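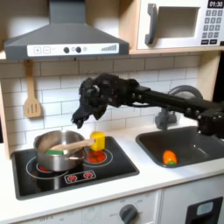 A toy kitchen with a range hood and a microwave, its display at 01:30.

Sterbridge to end single-key withdrawals for bitcoin accounts

The cryptocurrency exchange Sterbridge will stop processing bitcoin withdrawals signed by a single key at the end of August, the company told account holders on Thursday. All outgoing transfers will then be signed under a threshold scheme in which two of four key shares must take part before a transaction is broadcast.

The change applies to the exchange's hot wallet, the pool of coins kept online to meet daily withdrawals. Cold storage has used several keys since the exchange opened and is not affected. Customer deposit addresses stay the same, and no action is needed from users who withdraw through the website or the mobile app.

Under the present arrangement, a signing server holds one private key in a hardware module and signs each batch of withdrawals after automated checks. The new arrangement splits that key into shares held on separate machines, run by separate teams. No machine holds the complete key at any point, including when the shares are created. The signature that reaches the network is a normal one and takes up no more space in a block than before, so the miner fee per transaction does not rise.

"A stolen share by itself signs nothing," said Hinata Matsuda, head of custody engineering at Sterbridge. "The cost to us is extra round trips between machines, and we have measured that. It adds less time than the checks we already run."

The signing software is a modified version of Goltadach, an open-source library maintained by a small group of developers. Sterbridge said its changes cover logging and the order in which shares are contacted, and that they will be published before the switch. An outside review was carried out by the security firm Talon. Its summary lists two findings, both rated moderate. The first concerned a timeout that could leave a signing session half open. The second concerned error messages that named the machine at fault to any caller. Both were fixed and retested, according to the summary. The full report has not been released.

Withdrawals will also be grouped differently. Batches currently go out whenever the queue reaches a set number of requests, which can leave customers waiting during slow hours. From the switch date, a batch will be sent when the queue holds 1000 requests or when the oldest request has waited 4 minutes, whichever comes first. Requests above a customer's daily limit will continue to go to manual review.

The change has more effect on customers who use the programming interface. The field that returned the signing key identifier will be removed, and a batch identifier will take its place. Scripts that read the old field will receive an error. Antigoni Zacharopoulos, who maintains a bookkeeping tool for small traders, said the notice period was short for that kind of change.

"The replacement field is better for matching fees to withdrawals," she said. "But people run these scripts unattended, and they find out when the monthly report is blank." Her tool will read both fields until the old one is gone.

Sterbridge ran the new system on test coins first, then on a limited share of live withdrawals. In the live trial, 1820 batches were signed and broadcast. The company said 2 of them needed a second signing attempt after a machine dropped out of the session, and that neither was sent twice. A duplicate would in any case be rejected by the network, as both versions would spend the same coins.

Minoru Shibata, who teaches applied cryptography and had no part in the work, said the scheme is well understood but that the split between teams matters more than the mathematics. "If the same administrator can log in to two of the machines, you are back to one key – with more moving parts," he said. Sterbridge said that no employee has access to more than one share, and that access lists will be part of its next audit.

The exchange did not say what happens if three shares are lost at once. Its notice states only that a recovery procedure exists and draws on backups kept offline. Tomomi Chiba, a spokeswoman, declined to give their number or location.

Yoshida, a smaller exchange that buys custody services from Sterbridge, will move to the new signing system on the same date. Its withdrawals will remain in a separate queue.

Bitcoin withdrawals at both exchanges will be paused for one hour during the switch. Trading and deposits will continue. Withdrawals requested during the pause will be held and sent in the order received.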